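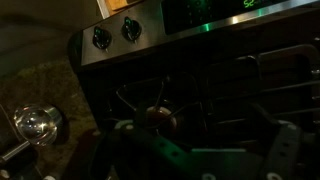
**SHOP NEWS | Equipment & Budgets**

## We're getting a second arm (and the oven stays on the schedule)

So the equipment budget got signed off on 5th January, and I've been grinning ever since! We asked for a second arm, a spare gripper and a proper pile of replacement parts, and we're getting the arm and the parts. The spare gripper got bumped to May. I can live with that.

If you've stopped by the test kitchen lately you know what most of our hours go to. Ovens. Reaching in past the door, working between the racks, doing it all in lousy light with not much more than the green glow off the control panel to go by. It's slow work for one arm, and with seven people sharing it the sign-up sheet has been a mess since last summer (my name is on there a lot, sorry).

The new arm is coming from Osstead, same as the one we have now. We did get a quote from Grullura, and I liked their demo a whole lot, but their mounting plate doesn't match ours and we'd have been buying adapters forever. Girish Srivastava ran the numbers both ways and the adapters ate up nearly all of the savings. He also pointed out that we already know how to fix an Osstead when it quits on us, and I really couldn't argue with that one.

Parts are the bit I fought for. Last year we budgeted for the machine and then treated every screw and bracket like a surprise, so this time there's a separate line for it: 488 dollars a month, set aside for fasteners, perforated plate, cables and wrist camera mounts. Whatever we don't use rolls over. Please, please write down what you take out of the bins, or we'll be guessing again next year!

Delivery is quoted at eight weeks. The floor anchors have to go in before that, so the corner by the sink will be closed off for a couple of mornings while Ginditz does the drilling. I'll post the times on the door once they call me back. They're also checking whether the circuit over there can take a range and an arm running together, and if it can't, that's an extra cost we pull from the contingency money.

A few of you asked about the dishwasher tests. They're still on the list, but they come after the oven work, and they'll run on the old arm. The Vashisht software license covers 11 users across both machines, so everybody keeps their login and no one has to share passwords anymore (you know who you are).

I'm starting the wish list for the May round now. The gripper is already at the top, and I've put in for better task lights. Add yours to the sheet next to the coffee maker, with a price and a link if you have them.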